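Nerkley Workroom, Monthly Walk-Through
Ground floor, Campbell Street side
Date: 2024-08-07
Marks used: OK / FIX / WATCH

Same sheet as June, with my comments typed in under each line because my handwriting on the last one was a disgrace and somebody read "mop" as "map." I went through the room while people were working in it, so a few things I looked at from the side and came back to later.

1. DOORS AND WAYS OUT

1.1 Main door opens all the way: OK
It still sticks a bit on the way back, but it opens fine and you don't need a shoulder.

1.2 Back door clear on both sides: FIX
Inside is good. Outside there was a stack of flattened Rusel boxes leaning on the wall, and they'd slid over far enough that I had to step across them. I moved them to the recycling (you're welcome!), but please, take them all the way out.

1.3 Exit light lit: OK

1.4 Walkway at least 35 inches wide, door to door: OK
Measured at the narrow spot by the shelves. We have a little to spare now that the old filing cabinet is gone. I miss that cabinet, it was a great place to set coffee.

2. FLOOR

2.1 Concrete clean and dry: OK
Swept, and I didn't find any puddles. The speckle in it hides small stuff really well, so get down low and look across it when you sweep. I picked up 2 screws and a pen cap that way.

2.2 No loose mats where people walk: WATCH
A cutting mat flat on the floor is slick underfoot if you catch the edge in socks or smooth soles. Fine to work on it down there, just pick it up when you're done and put it on the flat shelf.

2.3 Cords out of the walking path: WATCH
Mostly tidy. The cord cover from Norkero is holding up great, but it's short of the wall by a hand's width and the last bit of cord is bare. I'd like one more length of it.

3. TABLES AND MATS

3.1 Tables steady, nothing wobbling: OK
Leaned on the black-framed one with my whole weight. Solid.

3.2 Mats flat, no curled corners: OK
Keep them away from the heater in winter and they'll stay that way.

3.3 Mat surface: WATCH
Some faint scratches and cut marks on the DELI one. I can live with those. If you ever find a cut that goes through, tell me and I'll swap it. And if you're using a blade on a mat, move the dishes off first, then cut, then cap the blade!

3.4 Blades capped and in the tin: OK
All 3 knives in the tin, all capped. This was a FIX in June so thank you, really.

4. BOWL AND BREAD

4.1 No chips or cracks in the bowl: OK
Ran a finger around the rim of the pink one and checked underneath. No rough spots. I love this bowl and would be very sad.

4.2 Bowl set in from the edge: OK
Keep it toward the middle of the mat when it's up on the table. Concrete doesn't forgive ceramic.

4.3 Bread pieces wiped down: FIX
The orange roll and the round bun both felt a little tacky when I picked them up. Damp cloth, no spray, and work it into the ridges on the long one, where dust collects. Let them air out before they go back in the box.

4.4 Everything back in its own box at closing: OK 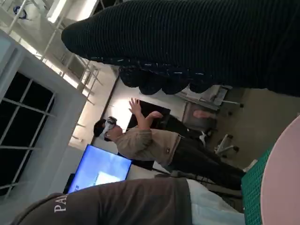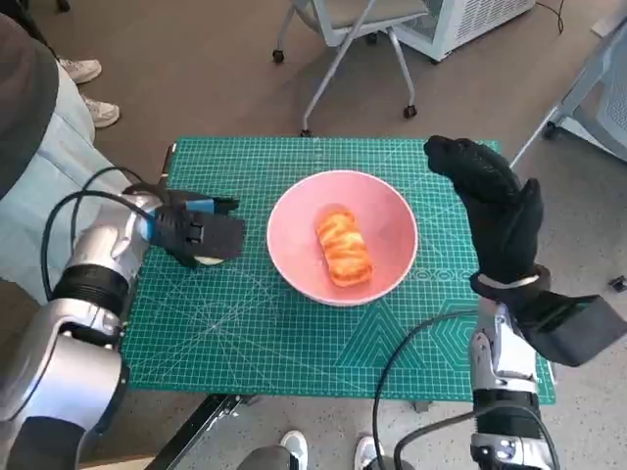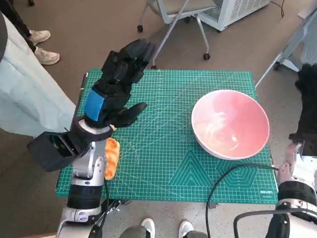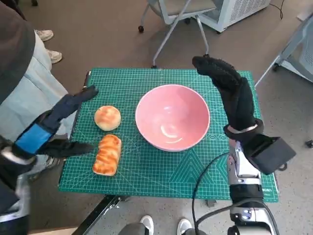
Someone in the headset in the first; the green mat and the pink bowl in the other three.

5. HEADSET AREA

5.1 Clear space on all sides of the person: WATCH
You can't see your feet in that thing, or a chair, or me. I'd like a full arm's reach plus a step all the way around. Furniture along the wall is okay as long as it stays along the wall. Chairs creep, so check before you put the headset on.

5.2 Somebody nearby while the headset is in use: OK

5.3 Closed shoes: OK
White sneakers, flip-flops, whatever you came in with: the first kind yes, the second kind no.

5.4 Face pad and strap clean: FIX
The wipes tub was down to the last couple. I've put in for more. Until they come, the spare tub is in the cabinet over the sink, behind the paper towels.

5.5 Monitor steady on its stand: OK
Gave it a gentle nudge and it didn't rock. Please don't hang jackets on it.

6. LIGHT, AIR AND POWER

6.1 Overhead lights all working: OK
Bright enough to put a glare in the bottom of the bowl. The packet says 4000 K on the replacement tubes, so get the same if one goes, the yellower ones gave me a headache.

6.2 Power strips, one per outlet, none plugged into each other: OK

6.3 Vent clear: WATCH
Dusty grille. I can't reach it without the tall ladder and I'm not going up alone, so it'll have to be when two of us are in.

7. FIRST AID AND FIRE

7.1 Kit stocked: FIX
Nearly out of the small bandages. Plenty of the giant knee-sized ones, if anybody wants to skin a knee.

7.2 Extinguisher in place, needle in the green: OK

7.3 Phone list readable: OK
Reprinted it bigger.

TO DO BEFORE THE NEXT SHEET
Cord cover, one more length (me)
Wipes and small bandages (ordered)
Clean the bread pieces (whoever closes first)
Vent grille, tall ladder, two people
Rusel boxes to the recycling every time

Sheet is on the clipboard by the sink. If you fix something, write it next to the line and put your initials on it.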